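The Cloth on the Table

My mother owned one good tablecloth and eleven bad ones, and it was the bad ones we ate on, did homework on and fought over. The good one lived in a drawer with a bar of soap. I thought of her all through the week I spent clearing out my own linens, a job I had been putting off since May, when we moved to the apartment on Hirgate and the boxes went straight into the hall closet.

There were 16 cloths in there by the time I had everything out on the bed. Some were wedding presents. One was a heavy cream thing from Tandier that I had ironed exactly once — it took most of an evening — and then folded away as if it might be wanted by a museum. And at the bottom of the pile, soft as an old T-shirt, was the yellow one my son had on his table through most of grade school, and which he still asks about when he calls.

I kept the yellow one, of course. A bright cloth does a great deal for a plain table, particularly in winter, when the light gives up before supper. Yellow is the kindest color I know for this. It flatters a cheap cup and it goes with anything woven, bamboo or straw or whatever you have brought home from the market, and it doesn't much mind whether it has been pressed.

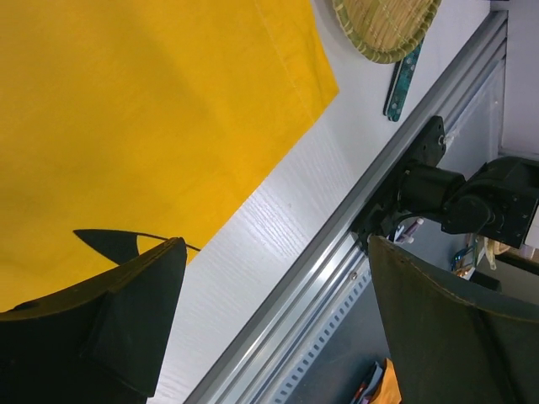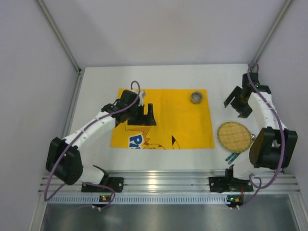 A yellow cloth on a white table, with something round and woven for company.

Estrella Tlapale takes the other side. A cloth that isn't pressed looks to her like a bed that isn't made, and she irons all of hers on the back while they are still a little damp, printed ones especially, so that the heat never touches the picture. She told me she would sooner eat off bare wood than off a crease, and that a child's cloth deserves the same care as a grown-up's, maybe more, considering what it goes through.

I have tried it her way since, and I will admit the damp part works beautifully. Wash at 60 if your cloth is plain cotton and has seen gravy, but bring it down to 30 for anything with a print on it, and turn it inside out first. Shake it hard before you hang it. Pull the hems straight with your fingers, all the way along, and you may find there is very little left for the iron to do.

The cream one from Tandier went to my sister in Hileck, who has the table for it and, unlike me, the patience. The yellow one is back in the kitchen, a bit crooked, with a cup on it.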